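Frequently Asked Questions

Herkeo Blackout Cloth & Curtain, Jernirville
Last updated February 6, 2021

Do you sell by the yard?

Yes. The smallest cut is one yard and the largest is whatever is left on the roll. We cut straight, but we cut with scissors and a person, so allow an inch if your window is fussy.

What's the difference between Shehu and Kerel?

Shehu is our light one. It hangs softly, folds down small and will let a little glow through if you put a streetlight directly behind it. Kerel is the heavy one. It blocks pretty much everything, including conversation, and it costs more to ship. Most bedrooms are fine with Shehu. Night-shift workers and parents of toddlers tend to start with Shehu and come back for Kerel.

Will it make my room completely dark?

The cloth will. Your room may have other plans. Light comes in over the top of the rod, down both sides, under the door and out of that tiny green dot on your smoke detector. Hang the rod wider than the window and let the fabric run past the frame on each side. We can't help with the smoke detector.

Can I use it for something other than windows?

People do. We've cut cloth for school plays, a hamster that needed its afternoons and at least one very serious haunted garage. If you're lining walls or a ceiling, measure each side separately and order them as separate pieces. One giant piece sounds clever until you reach the second corner.
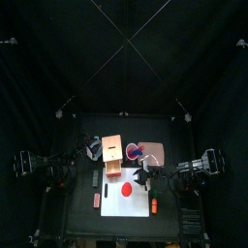
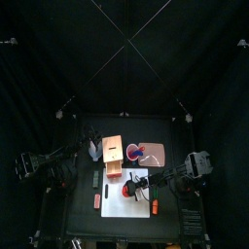
Black fabric walls around a work table.

Does black come in other blacks?

We carry one black. Two rolls made months apart can differ slightly, so order everything for one room at the same time. We also carry gray, navy and a beige that we bought 300 yards of in a hopeful mood. Please ask about the beige.

How do I get the creases out?

Hang it and wait. Most folds drop in five days. If you can't stand to look at them, use a cool iron on the back with a towel in between. A hot iron will leave a shiny patch in the exact shape of an iron, and we don't take those back.

Can I wash it?

Shehu can go in the machine, cold, by itself. Kerel can't. Vacuum it with the brush attachment or take it outside and shake it – preferably not upwind of anyone you like.

Do you hem?

We do, for $13 a panel. Turnaround is usually a week, longer in December, when the whole town discovers it has guests coming. Measure from the rod to the floor, then measure again without looking at the first number. If the two don't match, the floor is probably to blame.

What about returns?

Uncut rolls can come back within a month. Cut cloth is yours, for better or worse. We'll mail you a free swatch of anything first, and we would really rather you asked for one.

Where are you?

765 Mill Road, behind the tire place. The sign blew down and we've been meaning to do something about that. Come in through the side door and ring the bell twice. The first ring only warms it up.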